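Shop notebook, Clillovwood workroom
February 2018
Table, boxes and loose bricks
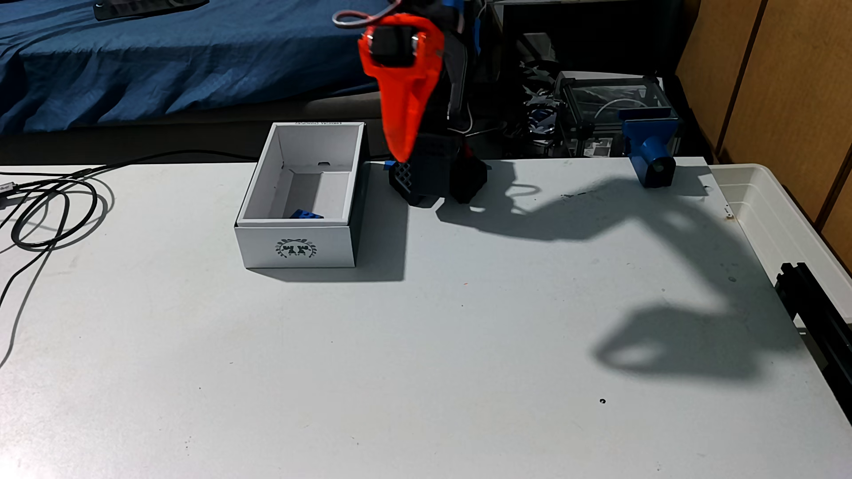 Carried on with sorting out the white table and the boxes that go with it. The plan from December was to have every small part in a box with open sides up, no lids, so that people can see what is in there without picking it up. Lids are now all in the bottom drawer of the Lunau cabinet. If you want one for shipping, take it from there and put it back after.

Boxes first. We have 12 of the white cardboard ones left from the Pidura order. They are a decent size for the bricks and the floor stays flat, which the older brown ones did not do. The corners are the weak point. Four of them had started to split where the wall folds into the floor, and I ran paper tape down the outside of those. Tape inside catches on the studs when you slide a brick along, so please keep it on the outside.

Bricks next. Went through the whole bin on the long shelf and counted 1,282 pieces, all colors and sizes together. The old sheet on the cabinet door is wrong and I took it down. Blue is still the color we are shortest on. Anything with chewed-up studs went into the scrap tub. A few had glue on the underside and I could not get it off with warm water, so those are scrap too.

Washing: lukewarm water, a little dish soap, 4 minutes in the strainer, then spread out on a towel overnight. Do not put them on the radiator. The ones I did that way last winter came out slightly bowed and will not sit flat on anything.

Table surface. It marks more easily than I thought it would. Pencil comes off with a damp cloth, marker does not. Used the Auer cleaner on the marker spots and it worked on the small ones, but it leaves a dull patch if you rub for long. Next time try plain alcohol on a corner first.

Light on the table is strong from the left in the morning and the shadows off the box walls get long. Fine for working, bad for finding a dark part on the floor of a box. Moving the table would mean redoing the power strip, so it stays where it is for now.

Cables. The black ones still end up on the tabletop at the left, and I keep dragging a sleeve through them. Ordered a pack of screw-down clips for the back edge. Until they come, push the slack to the left and keep it clear of the boxes.

To do:
label the boxes on the short side, pencil only
new count sheet for the cabinet door
empty the scrap tub
ask Pidura if they do the same box in a heavier board
check whether the clips will hold in the table edge or need a strip of wood behind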